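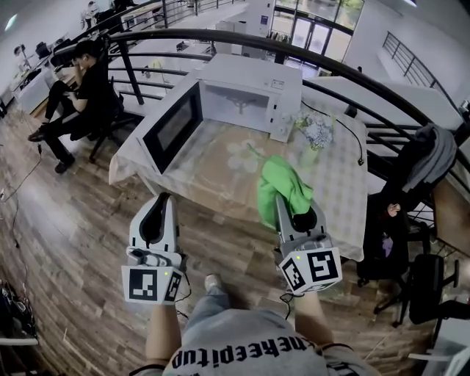
Hasteo Broadcast Services, Remote Production Desk

Section 4. Setting Up a Presenter for the Telethon Feed

This section covers set-up of a remote presenter position for a live charity telethon carried on the Hasteo platform. It assumes that the event has been created (Section 2) and that the donation totals have been linked to the graphics channel (Section 3). Complete the steps in order. Steps 4.2 through 4.4 can be repeated for each presenter without taking the event offline.

4.1 Before you start

You need the following:

Event code and desk password
Presenter kit with return case label
Wired internet connection at the presenter's location
A phone line that does not use the same connection
The current running order, marked with the version number

Presenters who join only to read a short appeal can use the guest link instead. See Section 6.

Note: The guest link does not carry talkback. A presenter who has to take cues from the gallery must have a full position.

4.2 Connecting the presenter position

1. Connect the encoder to the router with the cable supplied. Do not use a wireless adapter.

2. Connect the microphone to input A and the earpiece to output 1. Input B is reserved for a second microphone and stays muted until it is assigned.

3. Turn on the encoder and wait for the ready message. Start-up can take several minutes if an update is pending.

4. On the encoder screen, select Join Event and enter the event code. The position appears at the desk as Unassigned.

5. At the desk, open Positions, select the new entry, and type the presenter's name as it should appear on air. Check accented letters against the running order. The caption generator accepts the full Latin character set, so "Løken" must not be entered as "Loken."

6. Assign the position to a presenter slot. Slot 1 is the main host. Slot 2 is the co-host or second location.

7. Press Confirm at both ends. The entry changes to Assigned.

Caution: Do not assign the same slot to two positions. The desk accepts the second assignment without a warning and drops the first one to Unassigned, even if it is on air.

4.3 Setting the return feed

The return feed lets the presenter see program output. It runs behind the live signal and must never be routed to a loudspeaker in the same room as the microphone.

1. Open Return and select Clean or Dirty. Clean shows program without graphics. Dirty shows program with the donation total and captions. Main hosts normally need Dirty.

2. Set return audio to Mix Minus. The presenter should hear everything except their own voice.

3. Ask the presenter to speak for several seconds. If the presenter hears an echo, return audio is still set to Program. Repeat the previous step.

4. Set talkback level while the presenter is wearing the earpiece. Begin at the lowest setting and raise it slowly.

Caution: Talkback is not limited. A level that is comfortable during rehearsal can be too loud when the phone bank is open behind the gallery microphone.

4.4 Donation total display

The total shown to the presenter is read from the graphics channel. It is not read from the payment processor. The two figures can differ for a short time after a pledge is approved.

1. Open Totals and select the presenter's position.

2. Select Spoken Format. Totals are rounded down to the last whole dollar, and the pledge count is shown on a second line.

3. Send a test value. Use 2,299 for the total and 81 for the pledge count. Both appear on the presenter's screen with the word TEST beside them.

4. Ask the presenter to read both figures aloud over talkback. Log the result.

5. Clear the test value.

Caution: A test value that has not been cleared blocks the first live update. The presenter's screen will continue to show TEST after the program has started, and the desk will show no fault.

Corporate gifts announced on air are entered by hand. They must be approved by the pledge supervisor before they are released to the total. For the Brultmont event the supervisor is Celeste Garcia, with Sheila Clegg as relief.

4.5 Holding slides and performer inserts

Recorded messages and music performances are played from the desk. Each insert must have a holding slide assigned in case playback stops.

1. Open Inserts and match each clip number to the running order.

2. Assign a holding slide. The default slide carries the donation phone number and web address only.

3. Play the first and last part of each clip. Check that the audio ends before the picture does.

4. Mark the clip Checked. Clips not marked Checked can be played, but the desk asks for a second key press.

Note: Performer clips delivered after the running order is locked are numbered from 1,045 upward. They appear at the bottom of the list and do not sort into place.

4.6 Loss of signal

If a presenter position is lost during the program:

1. Cut to the other presenter slot or to the holding slide.

2. Call the presenter on the separate phone line.

3. Ask the presenter to leave the encoder on. It reconnects without action at the remote end.

4. When the position shows Assigned, check talkback and return audio before putting it back on air.

If the position does not reconnect, restart the encoder and repeat 4.2 from step 4. The slot assignment is kept. The return settings are not kept and must be entered again.

4.7 Change record

July revision: Step 4.4.5 added at the request of Francine McIntyre after the Mapplebeck rehearsal. Talkback caution reworded. Planitz encoder menus removed, now in Appendix C.

Checked by Kirsty Blackburn, Sunday, July 13, 2025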